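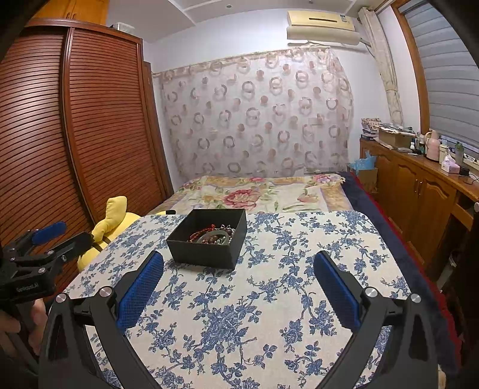 Storing jewelry so it doesn't tangle – what works for you?

prornside_beads
Hello all, and sorry in advance for the length. I've been collecting bead bracelets and bangles since I was 25 and for most of that time everything has lived together in one open box. I love rummaging in it, I really do, but last week I spent a whole evening picking a thin chain out of a string of seed beads and I think I've finally had enough. My sister swears by those hanging organizers with the little clear pockets. Is it worth it, or will I just stop wearing things once they're tucked away?

Wenikgirl
Oh, I feel for you! I went the hanging pocket route three years ago and I'm afraid your worry is right, at least in my house. It went behind the closet door and I forgot I owned half of it. Now I keep bracelets in a shallow dish and only the fine chains get put away, each one threaded through a drinking straw and clasped.

turton_mender
Have to disagree about dishes, with great affection. I restring for friends and family and a good part of what comes to me has been rubbing against something harder. Metal bangles on top of glass beads will scratch them in time, and elastic gets tired when it's left stretched over other pieces. Small cloth bags, one per piece. Dull, I know.

prornside_beads
One per piece! I'd need a suitcase. But I take the point about the bangles – I have a few glass strands I'd be very sorry to lose.

Lu
Could you meet in the middle? I have a box with 7 sections, bangles in one, cords in another, wood beads in another and so on. It still feels like rummaging, only in smaller helpings, and it cost me next to nothing at the Turton flea market in April.

turton_mender
I could live with Lu's way, as long as the chains are on their own. I still say bags for anything silver, though. It tarnishes much slower out of the air.

Wenikgirl
Mine gets worn so often it never has time to tarnish, so the dish stays :)

prornside_beads
Thank you, all of you. I'm off to find a divided box, and I'll try the straws tonight with the chain that started all this.

We use cookies to remember your login and settings. Accept | Manage

Contact us | Forum rules | Back to top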